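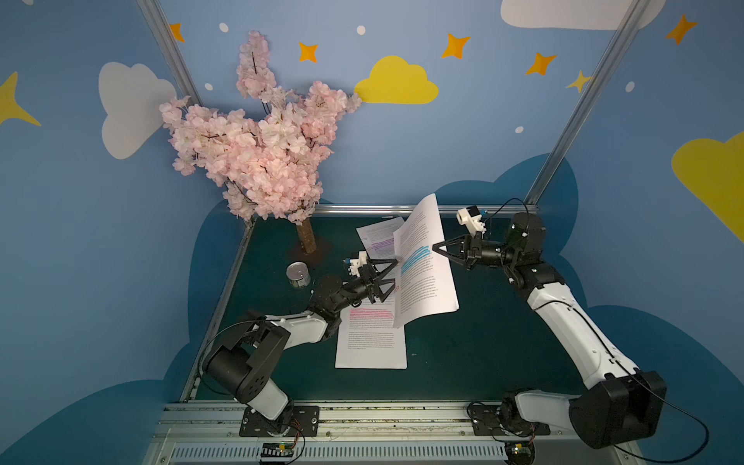 Sorting and Fastening Printed Pages by Highlight Color
Soo-ah Do and Margarida Carrilho
Course project report, 21 September 2026

1. Task

The project deals with a small piece of desk work: printed pages, each marked with one highlighter color, are to be held together with a paper clip of a matching color. The method comes from the reading room at Estodley, where 2940 pages were marked up in February and stored without folders.

2. Materials

Pages are plain printouts with dense paragraphs. Marking covers several full lines, so the color can be read without turning the page over. Clips are the vinyl-coated kind. Bare steel clips were dropped early, as they carry no color and left marks on the test pages. Spare clips are kept in a tin with a lid.

3. Procedure

The page is lifted at one edge until it curves. The clip is then pushed on near a corner, with the longer loop at the back. Lifting by the edge worked better than sliding the page to the side of the table, which disturbed the pages under it. The clip should sit clear of the first line of text.

4. Clips on the tabletop

A coated clip lying flat is hard to pick up. It is thin, and on a dark green or teal surface a green clip shows up less than a red one. Glare is a second problem - a bright patch of light on the table hides small parts more than shadow does. We moved the lamp 10 inches back between the first and second rounds.

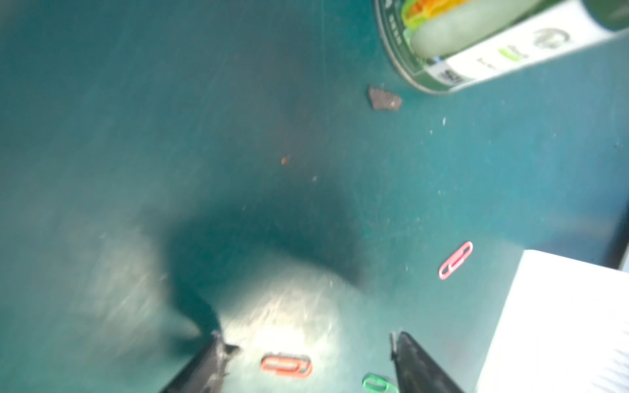
Mal-soon Hong asked in review whether the green clips should be replaced with yellow, given the table color, and whether a sheet of white card under the clips would solve the same problem for less money. We tried the card. It helped with color but slid when a clip was pressed against it, so it needs tape on 2 sides.

5. Open points

Pages with more than one highlight color are not covered. Thick sets were not tested. The Skastero clips ordered as a replacement had not arrived at the time of writing.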